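5. Placing the mobile board in a shared room

This section covers the Drisier mobile board once the frame has been assembled (section 4). Read it through before you move the board for the first time. If your board was supplied without castors, go to section 6.

5.1 Before you start

You will need a clear stretch of wall or an open side of the room, a soft cloth, and a basket or tub for anything you pick up off the floor. A plastic laundry basket does the job well.

The panel is 2000 mm wide and 1000 mm high. Allow an extra 14 cm at each end so that the feet can turn without catching on furniture.

5.2 Clearing the floor

1. Take pens, cloths and magnets off the board and put them to one side.
2. Pick up clothing, small boxes and spare fittings from the floor and from any seat next to the board. Loose brackets are easily lost under the bottom rail, so look there as well.
3. Move cables out of the path of the castors. Power strips and adapters should end up behind the board or well to one side of it.
4. Sweep the floor. On bare concrete, check for cracks — a narrow one does no harm, but don't park a castor in a wide one.

CAUTION: Never roll the board over a live cable. Lift the cable clear or unplug it first.

5.3 Moving the board

1. Release the brakes on all the castors.
2. Stand at one end and hold the upright at waist height. Do not push on the panel itself.
3. Roll the board slowly, leading with the end nearest the wall. On the longer boards a second person should walk at the far end.
4. Stop a hand's width short of any sofa or chair. The foot sticks out further than the panel and will mark upholstery if it is pushed in hard.
5. Set the brakes again, far end first.

Note: the board may stand at an angle to the wall. It does not need to be square to anything, so long as every castor is on the floor.

Board and floor, with the basket at the front: 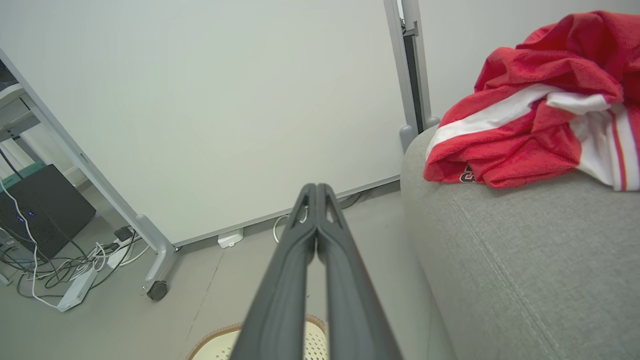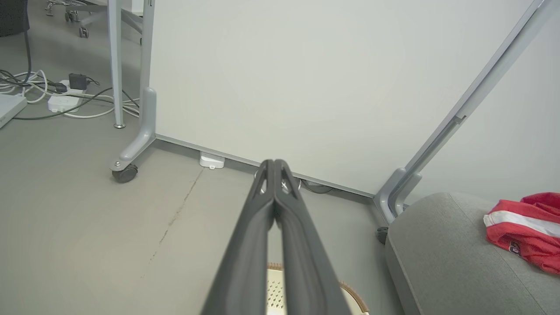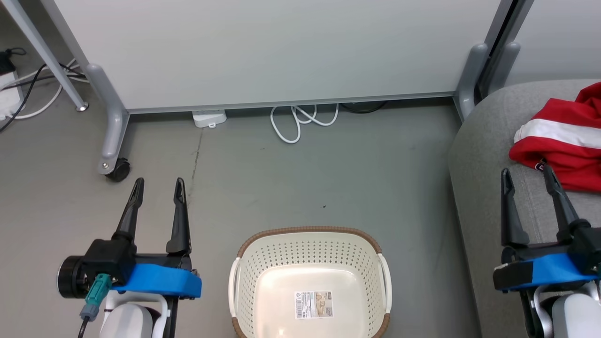
Olteanu wrote in to say that step 4 should come with a stronger warning, having pushed the foot of a Drisier board into a sofa one Sunday and found the mark would not brush out. The same letter asked whether felt pads could be fitted to the feet. They can, but keep them to the outer curve and well away from the castor, where they will work loose and jam the wheel.

5.4 Checking the position

1. Press lightly on the middle of the panel. If it rocks, one castor is off the floor. Move the board a little and try again.
2. Look along the bottom rail from one end. Nothing should be touching it from underneath.
3. Write a line at each end of the panel and wipe it off. If the board creeps while you write, the brakes are not fully down.

5.5 Putting things back

Sort the basket before you put it away. Fittings go in the Plula parts bag, clothes go back to whoever left them, and boxes go on a shelf. Don't store the basket under the board, as it will be in the way of your feet.

Spare castors are order number 3042. The Dodo castors sold for the older frame have a shorter stem and must not be used.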